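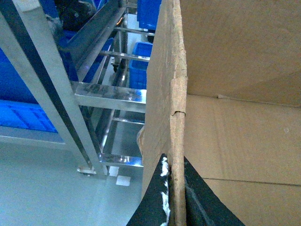
WOVAR, November

I have wanted to get inside the Rafferty packing hall for ages, so when they put up the sign for an open afternoon I was first in line with my rain jacket still dripping. Free coffee, a paper visitor badge, and a tour that was supposed to take an hour and went on until they were turning the lights down. I loved it!

Rafferty packs kitchen and bath goods for Gemum and a few smaller shops, and what they wanted to show us was the box side of things. They use their boxes again. And again, and then again after that. A box comes back from a store with its flaps hanging, somebody decides if it has another trip in it, and off it goes. I had pictured pallets of crisp new cardboard, the kind that smells like a school supply closet, and there is a corner of that, but the boxes people kept crowding around were the old ones.

Our guide was Orla Nic Giolla, who runs the returns floor and talks very fast. She started us off by the stainless steel rack with the blue plastic crates on it. The crates are for things that only travel inside the building, and they'll outlive all of us, she said. Cardboard goes out the door. You can flatten it, write on it, lose it in somebody's garage and not cry over it (her words, more or less).

Then we got to the flaps, and I learned more about flaps than I ever expected to. The flap is the first thing to go on a box that's been around. The tape takes the top layer of paper off with it, the edge goes fuzzy, and pretty soon there's a notch where someone got impatient with a knife. There was one standing straight up with a little curl of board at the notch and a ragged bit sticking out farther down, and Orla got very animated about it. A tear that runs in from the edge is fine if it's short. A tear at the fold line is bad news, because the flap is only hanging on by the inside paper at that point.

Someone behind me asked why they don't just trim the fuzzy edges off. Good question! They used to, and the boxes stopped closing right.

They have a test, which I'll explain as well as I can. You open the box, press the heel of your hand down on the middle of a side wall and let go. If the wall comes back up, it stays in use. If it keeps the dent and you can feel the ridges have gone soft, it drops a grade. We all got to try it and there was a lot of grown adults leaning on boxes with serious faces. I was too generous, apparently. I passed everything.

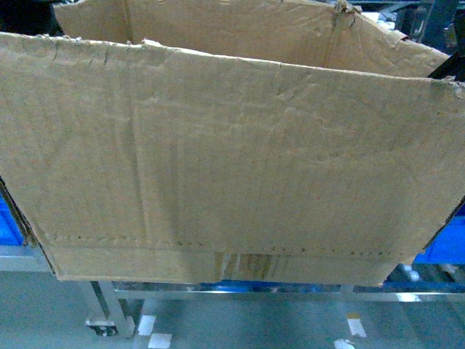
The grades go from A down to D, and it's the Cs I got fond of. A C box is scuffed all over, the rim has little tears along it, the walls have creases where they've buckled and been pushed back out, and it's still allowed to carry light stuff: bath mats, lampshades, pillow forms. Nothing from the Ditorar line, though, as that's all stoneware and goes in new double-wall every time. D boxes get shredded for padding. I was glad to hear they get a use too.

Samer Hakim took over for the second half. He does the buying, so he had the numbers, and I wrote these down on my badge: the hall goes through 1520 boxes on a busy day, and 1000 of those have already been out at least once. The visit was capped at 200 people over the whole afternoon and I think they could have filled it twice.

I asked him about rows of tiny punctures, the dotted kind you get on some boxes near a fold. On the ones they order, it's there to help the board bend where it's meant to, he told me, and it's also where he looks first for trouble when a box has been folded flat too many times. Since I got home I've been checking every box in my hall closet. My partner is being patient.

A few practical things if you go next time. The floor is hard, so wear real shoes. Park on the river side, the front lot was full by 2 and people were circling. Kids are fine in the first half but there's a stretch of talk about tape widths that lost every one of them (and, okay, some of me). The coffee is in the break room to the left of the entrance and the ginger cookies go early.

They let you take a flattened box home if you ask. I picked a C, naturally. It's in the back of the car with my winter boots in it, and the bottom is holding so far.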